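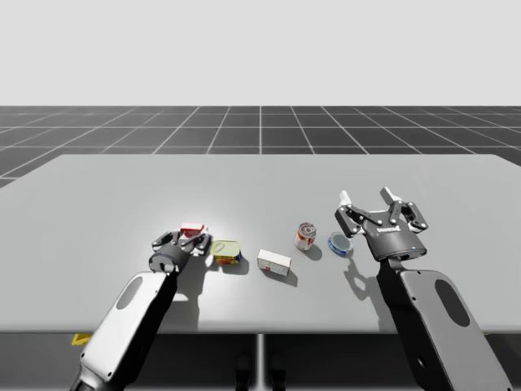 **Dukar two-arm simulation kit, used at home for six weeks**

I bought the Dukar license in June, before spending money on real arms for our shared workshop. Najwa Srour, who will build the table with me, wanted to test mixed hands: one with many fingers on the left, one parallel gripper on the right. In Dukar you can mix them freely, and this was the main reason I paid.

Installation took me 37 minutes on my old desktop. The grocery set is good for practice. The cans and tins keep their labels, and the shadows help me judge how high the gripper is above the table. The small white box lying on its side is still my most difficult object.

What I like less: the manual is short, and the finger joints have 4 settings which it does not explain. After almost 3000 trial grasps the log file became very slow to open. I wrote to support and received a polite answer, but no solution yet.

Compared with Plotix, which I tried before, it is slower but easier to learn. I would buy it again.

**Rating:** 4 of 6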